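第四章 桌面上的小厨房

Roreck 学前教育教材编写组
3月修订

前三章讨论了角色区的选址、动线和家具尺寸,这些内容都以整个区域为单位。从本章起,讨论的范围缩小到一张桌子。在多数班级里,小厨房的游戏并不发生在仿真灶台前面,而是发生在旁边那张桌子上:孩子从柜子里把盘子、碗、瓶子和食物拿出来,在桌上摆开,再从桌上端走。灶台往往只用来“开火”,真正花时间的是摆、放、装、倒、递这几件事。因此,桌面怎样安排,投放哪些东西,东西之间留多大的距离,对游戏的影响比灶台的款式要大。

本章供学前教育专业二年级使用,建议课时为5课时,其中讲授两课时,其余用于实习园的观察和摆放练习。没有条件进园的学校,可以用实训室的桌子和教具完成全部练习。

学习本章之前,学生应当已经掌握第二章中的区域平面图画法,能够用俯视的方式画出一张桌子和桌上物品的位置。本章的记录表沿用第二章的图例,圆形代表盘和碗,长条代表瓶类,方框代表小家电,实心点代表单个食物。图例以外的东西直接写名称。

4.1 为什么从桌面讲起

玩具厨房的材料一般按套购买。一套之中有锅、有盘、有切好的蔬菜,也有调料瓶和小家电,数量常常超出一个班的需要。Hamel 幼儿园在整理角色区时做过一次清点,把各班柜子里的厨房类玩具全部取出登记,合计2,085件。登记完毕以后,各班教师分别标出上一个月里见孩子用过的东西,标出来的还不到总数的一半。剩下的那些并没有损坏,只是压在筐底,或者与别的东西叠在一起,孩子拿不到,也想不起来拿。

清点的结果使教师们改变了投放办法。以前是把整筐玩具放在桌子旁边,由孩子自己翻找。改变以后,桌面上预先放好少量物品,其余收进柜子,每隔一段时间替换一部分。桌上的东西少了,孩子停留的时间反而变长,争抢也有所减少。这个做法后来被 Grercombe 片区的其他园所采用,各园的具体摆法不同,基本的思路是一致的。

由此可以引出本章的第一个概念:桌面初始状态。桌面初始状态指孩子进入区域之前,教师在桌上布置好的那一组物品以及它们的位置。它包括物品的种类、每种的数量、各自的朝向,还有物品与物品之间的空白。空白也是布置的内容,这一点初学者容易忽略。一张摆满的桌子没有留给孩子工作的地方,孩子只好先把东西推开,推开的过程里常有物品掉到地上。

初始状态并不要求整齐。有的教师习惯把餐具排成一行,碗口一律朝上,瓶子一律竖立,看上去像商店的货架。这样的桌面适合收纳检查,用作游戏的开端则未必合适。孩子面对排好的一行东西,第一个动作通常是按顺序逐个拿起来看,看完以后就离开了。如果某样东西已经和另一样东西有了关系,例如瓶子搁在盘子上,孩子就有事情可做:把瓶子拿下来,把盘子空出来,或者干脆把瓶子和盘子一起端走。 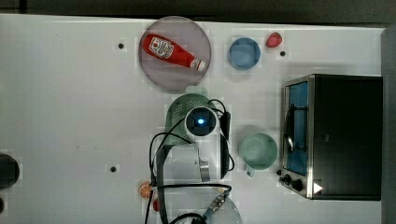
这种由物品关系引起的动作,本书称为接续动作。接续动作的特点是不需要教师说明。孩子在家里见过饭前和饭后的桌子,知道调料瓶用完要放回去,知道盘子上要放的是食物。当他看到桌上的情形与自己的经验有出入时,便会动手调整。调整的方向因人而异,有的孩子先处理瓶子,有的孩子先去找食物,也有孩子把碗拿过来,往碗里“倒”一点酱,然后才想起盘子。

教师在设计初始状态时,可以有意保留一两处这样的关系,其余物品则单独放置。关系太多,桌面显得杂乱,孩子不容易看出从哪里入手。以一张可供两名孩子并排使用的桌子来说,保留一处关系已经够用。年龄小的班级可以把关系做得明显一些,例如食物直接放在烤箱门前面;年龄大的班级可以把有关系的两样东西隔开一段距离,让孩子自己去联系。

还需要说明的是,初始状态只管开头。孩子开始游戏以后,教师不应当为了恢复原样而插手。有的实习生在孩子游戏过程中不断把碗推回原来的位置,理由是图上就是这样画的。平面图的用途是记录和复原,记录在游戏之前完成,复原在游戏之后进行,两者之间的时间属于孩子。

4.2 桌面的底色与边界

桌子本身也影响摆放的效果。选择桌子时主要考虑高度、底色和边界三个方面,高度已在第三章讲过,这里只讲后两个方面。

白色或者接近白色的素面桌子,能够让大多数玩具的颜色显现出来。红色的瓶子、绿色的筐、黄色的水果放在白色桌面上都容易辨认,孩子从远处走过来就能看清有什么。带木纹或者印花的桌面会与物品的颜色相混,浅褐色的面包放在木纹桌上,年龄小的孩子有时要找一会儿。如果班级里只有深色桌子,可以铺一块素色的桌布,但桌布会随孩子的手移动,需要在四角固定。固定用的夹子要夹在桌沿下方,不要露在孩子手边。

白色桌面也有不便之处。透明或者半透明的餐具放上去以后,边缘不明显,孩子放东西时容易放到盘子外面。遇到这种情况,可以选用带一点颜色的半透明盘子,淡粉色、淡紫色都可以,盘沿与桌面有了区别,孩子能够判断东西有没有放进去。完全透明的小杯小碗留到深色桌面上使用,或者放在托盘里再端上桌。

白色的物品同样要注意。白色瓶盖、白色茶匙、白色的蛋,收拾的时候经常被遗漏。Hamel 幼儿园的做法是把白色小件集中放在一只有颜色的盒子里,游戏结束时先收这只盒子,数量对上以后再收其他东西。这样安排以后,小件丢失的情况明显减少,打扫时也不必趴在地上找。

边界指桌面上可以使用的范围。成人看一张桌子,认为从这一头到那一头都可以用,孩子的看法则受手臂长度限制。坐着或站着不移动脚步,手能够到的地方才是他的桌面。靠近身体的一条是工作区,中间一条是取物区,最远的一条对年龄小的孩子来说等于柜子,放在那里的东西要站起来或者绕过去才能拿到。

初始状态中,工作区应当基本空着。常用的盘和碗放在取物区,体积大的小家电放在一侧,单个的食物分散放在取物区和工作区之间。有些教师把食物全部堆在盘子里,认为这样美观,孩子来了以后就只剩下“吃”一件事。食物分散开来,才会有找、拿、装的过程。

桌子的哪一侧靠墙,也要在摆放之前确定。靠墙的一侧没有人站,适合放小家电。四面都可以站人的桌子,小家电放在哪里都会挡住一侧的孩子,这时可以把它放在短边,让门朝向桌子中间,使长边两侧的孩子都能伸手开门。

桌上若有孔、缝或者凸起,例如安装配件留下的孔位,应当在平面图上标明。孔位本身不妨碍游戏,不过圆形的小碗如果正好压在凸起上会不稳,细小的珠子和豆类也可能落进孔里。标明以后,摆放时避开即可。孩子对孔有兴趣,会用手指或者勺柄去探,教师检查过边缘没有毛刺,就可以任由他们去探。

4.3 四类物品

小厨房的桌面物品可以分为容器、瓶类、食物和小家电四类。Skarton 教具目录中列出的厨房类玩具共有3,581种,名称繁多,按这个办法都能归入其中一类,少数组合式的教具可以按主要用途归类。分类的目的在于控制数量,并不要求孩子学习这些名称。

(一)容器

容器包括盘、碗、杯、锅和沥水篮。容器决定了孩子能做多少事情,因为每一个空的容器都可以引起一次装的动作。盘和碗在游戏中的用途有区别。盘是平的,东西放上去以后仍然看得见,孩子倾向于在盘子上做排列,把食物摆成一圈,或者一样一样并排放好。碗有深度,孩子倾向于往里倒、往里丢,再用勺子搅。沥水篮和筐用来运输,孩子把东西收集起来,从一处搬到另一处。

一张桌面上,三种容器各放一件,就能够支持三种不同的动作。同一种容器放得多,适合开展请客、分餐这样的主题,平时不必如此。大小上也应当有差别。一只大盘和一只小碗放在一起,孩子会自己比较哪样东西放得进小碗,哪样只能放在大盘上。体积较长的东西,例如瓶子和香蕉,斜放在盘子上时两端可能超出盘沿,孩子会反复调整方向,想让它完全留在盘子里面。这样的调整包含对长度的估计,教师应当留出时间,不要急于告诉他换一只更大的盘子。

容器的颜色以浅色为宜。浅蓝色的碗、浅粉色的盘,与颜色鲜明的食物放在一起,食物容易突出。如果容器和食物都是大红色,年龄小的孩子会把两者看成一件。

(二)瓶类

瓶类包括调料瓶、油瓶、奶瓶和饮料瓶。游戏中的瓶子不装东西,孩子挤、倒、摇的动作都是想象的,所以瓶子的外形要与真实物品相近,一眼能够认出来。番茄酱瓶是使用率较高的一种,颜色醒目,瓶身适合一只手握住,瓶嘴的方向也清楚。孩子拿起来以后,多数会把瓶嘴朝下,对准盘子或者食物。

瓶子可以竖放,也可以横放。竖放时占用的桌面小,但容易碰倒,倒下以后还会滚动。横放时不会再倒,孩子抓握也方便,只是占地方。瓶身是圆柱形的,横放在平整的桌面上仍有可能滚走,搁在盘子里则有盘沿挡着。有一些教师认为横放的瓶子像是没有收拾好,要求孩子一律竖起来。本书的意见是,初始状态中横放与竖放都可以采用,收纳时再统一竖放。

瓶嘴的朝向值得留意。瓶嘴朝着孩子,孩子拿起来以后需要转手腕才能“挤”;瓶嘴背向孩子,握住瓶底一端就可以直接使用。两种放法难度不同,在小班宜用后一种。进行记录时,瓶类除了位置以外还要画出方向,用一个箭头表示瓶嘴所指的一侧。

瓶上的标签尽量保留。标签撕掉以后,红瓶子可以是番茄酱,也可以是果汁或者洗手液,对大班来说这是好事,对小班则会让游戏中断。标签脱落一半的,要么重新粘好,要么全部去掉,粘在手上的纸片会分散孩子的注意。

(三)食物

食物类玩具数量大、体积小,最容易失控。建议每次投放到桌面的食物不超过孩子人数的两倍,其余放在柜子里。选择时注意外形上的差别,圆的、长的、带叶的各选一点,不要全部都是圆形水果。

草莓一类体积小的食物,适合放在离盘子和碗不远的地方,单独放置,周围留出空白。小东西放在空白处反而显眼,孩子常常最先拿它。香蕉一类较长的食物,可以放在靠近身体的一侧。食物的颜色如果与瓶子相同,例如都是红色,两者之间要隔开一件其他颜色的东西,用一只浅蓝色的碗隔在中间就能分清楚。

一部分玩具食物形状简化得很厉害,成人自己也说不清是草莓还是小辣椒。遇到这种情况,教师不必统一名称。孩子今天叫它草莓,明天叫它辣椒,都可以继续游戏。两个孩子为名称争执时,教师可以请他们各自说一说打算拿它做什么,往往说完做法以后就不再争执了。

(四)小家电

小家电指烤箱、微波炉、搅拌机、咖啡机等。这一类体积最大,通常一张桌子只放一件。放两件以上,桌面就没有余地了,孩子的注意也会集中在开关和门上,其他物品无人使用。

玩具烤箱是桌面小家电里较为常见的一种。它有门、有把手、有旋钮,玻璃门能看到里面,能够支持开门、放入、关门、旋转、等待、取出这样一长串动作。这一串动作有先后顺序,顺序错了就做不下去,例如门没有打开,东西就放不进去。小班孩子通常先反复开关门,过一段时间才会往里放东西。教师观察到孩子只开关门时不必催促,开关门本身就是他当时要做的事情。

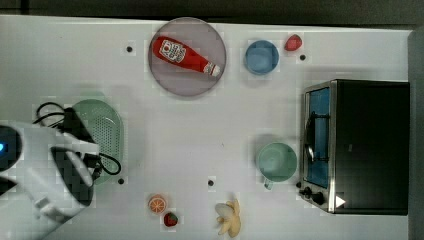 图4-2 小厨房桌面:玩具烤箱、番茄酱瓶与盘、浅蓝色小碗

4.4 烤箱的朝向

烤箱放在桌上,有一个问题每次都要处理,就是门朝哪里。店里陈列时门总是朝外,教师在教室里摆放也习惯让门正对孩子。正对孩子的好处是容易看见,缺点是开门时门板会占用工作区。玩具烤箱的门向下翻开的居多,翻开以后正好压在孩子面前的位置,先前摆在那里的盘子就得移走。孩子一手扶门,一手拿盘,容易把东西碰落。

让门朝向桌子中间,可以避免这个问题。烤箱靠在桌子的一侧,门朝着盘和碗所在的地方,孩子把食物从盘子里拿起来,横向移动一下就到了门前,动作的路线短,也不经过身体前面。图4-2中的烤箱位于桌面右侧,门朝左,采用的就是这种方向。站在长边的孩子看到的是烤箱的侧面,需要探一点身子才能看见门里,在这个年龄段不算困难。

门前要留出空地。空地的大小按门板完全打开计算,再加一只手的宽度。门板打开的范围之内不放任何东西,尤其不放瓶子。有的孩子开门时不看门前,门板会把瓶子推倒。教师摆好以后,应当自己动手把门开到底一次,确认碰不到别的东西。这个步骤只需要几秒钟,许多实习生却会漏掉。

旋钮的位置因款式不同而不同,有在门的上方的,有在下方的,也有在侧面的。旋钮应当在孩子够得到的一侧。如果烤箱转向以后旋钮离孩子太远,孩子会绕到桌子另一头去转,这时要检查另一头有没有站人的地方。旋钮周围常有印刷的图案和小标记,孩子会把它们当作温度和时间,用手指着读出数字来。教师可以顺着孩子的说法,不必纠正。

烤箱的颜色以黑色和金属色居多,在白色桌面上显得重,孩子会把它看作一道墙。两个孩子分别在烤箱两边时,彼此的交流会减少。如果本周的目标是合作游戏,可以把烤箱移到角上,或者暂时收起来,换成体积较小的咖啡机。

4.5 记录与复原

初始状态确定以后,要用平面图记录下来。画图时站在桌子的一个固定位置,从上往下看,先画桌子的边,再画体积最大的物品,然后画盘和碗,最后画瓶子和食物。按从大到小的次序画,后面的物品可以用前面的作参照,位置不容易偏。初学者喜欢从自己最感兴趣的东西画起,画到烤箱时发现纸上已经没有地方,只好重来。

图上需要注明的内容有物品名称、朝向和相邻关系。相邻关系用文字写在图旁,例如“瓶在盘上,斜放”“碗在盘右”。不需要测量距离,但要能看出谁离谁近。颜色只在有两件同类物品时注明。记录用的纸与桌子的长宽比例应当接近,长桌子用横放的纸。

用手机从上方拍照可以代替一部分绘图工作,照片能够保留颜色和阴影,对说明半透明的盘子尤其方便。照片的不足在于看不出物品的高低,竖立的瓶子和杯子从正上方看都是圆形,日后复原时难以分辨。因此照片应当附上物品清单。Grercombe 片区的园所现在使用的是照片加清单的办法,清单与照片贴在同一页上,放在柜门内侧。

复原在游戏结束以后进行。第一步把所有东西收到筐里,第二步擦桌子,第三步按照图或照片重新摆好。有的教师为了省事,不收不擦,直接在原地挪动,这样容易漏掉滚到边上的小件,桌面也得不到清洁。第三步可以请大班的孩子参与。孩子对照照片摆放,需要判断左右和方向,瓶嘴朝向哪一边经常摆反,摆反了也不影响使用,由孩子自己发现即可。

同一种初始状态使用多久,要看孩子的反应。孩子走到桌前,动作与前几天完全相同,很快就离开,便是应当调整的时候。调整时每次只改动一处,例如把碗换成杯,或者把盘子上的瓶子换成香蕉,其余保持原样。全部更换看起来有新鲜感,但孩子原先形成的做法都用不上了,需要重新开始,教师也无法判断是哪一处改动起了作用。

4.6 材料的清洗与检查

桌面上的玩具每天被许多双手接触,年龄小的孩子还会放到嘴里。容器和食物类应当每周清洗,瓶类因为有缝隙,除清洗以外还要打开盖子晾干。盖子打不开的瓶子,选购时就不要考虑,水进到里面出不来,时间长了会有气味。小家电不能泡水,用拧干的湿布擦拭,门的合页处和旋钮根部要用棉签清理。

清洗以后按类别摊开晾放,碗和盘不要叠在一起。晾放可以借用桌面,铺上吸水的毛巾,孩子离园以后摆出来,第二天早晨收起。冬季晾干较慢,可以准备两套材料轮流使用。

检查与清洗同时进行。塑料容器看边缘有没有裂口,盘沿的裂口往往很细,用手指沿着摸一圈比用眼睛看可靠。瓶盖看是否松动,能够被孩子拧下来又小到可以放进嘴里的瓶盖,要换掉或者固定住。烤箱看门的把手和里面的网架,把手松动的拧紧螺丝,网架如果能取下来,要检查金属丝的末端有没有翘起。玻璃样的门板在玩具上通常用透明塑料制成,发白、起雾属于正常磨损,出现裂纹则停止使用。

检查的结果写在清单背面,写明日期、物品和处理办法。不再使用的物品当天撤下,不要放回柜子等待修理,放回去的东西第二天就会被拿出来。几乎5个月没有孩子使用过的物品,也可以借检查的机会整理出来,转给其他班级。

4.7 本章安排

后面三节分别讲述盘碗组合、烤箱游戏的阶段和收纳柜的布置。第一节需要准备一只盘、一只碗和一只瓶子,学生两人一组,轮流担任摆放者和记录者。第二节需要一件带门的小家电,实训室数量不足时,可以用侧面开口的纸盒代替,纸盒的盖板要能够翻开并保持水平。第三节在柜子前进行,请穿便于蹲下的衣服。

摆放练习开始之前,先把桌面擦净,确认桌子放稳。摆放者完成一种初始状态后离开桌边,由记录者独立画图,画图过程中两人不交谈。然后把物品全部收起,由摆放者根据记录者的图重新摆放。两次摆放的差别,就是图上没有写清楚的地方,记录者应当在图上用另一种颜色的笔补上。

每组至少完成三种不同的初始状态,其中一种在桌上保留瓶与盘的关系,一种让所有物品单独放置,另一种由小组自定。自定的一种要写明适用的年龄班,并说明烤箱门打开以后会经过哪些位置。完成的平面图留到第五章继续使用。

联系我们:Roreck 教材编辑部 | 版权所有,未经许可不得转载 | 返回顶部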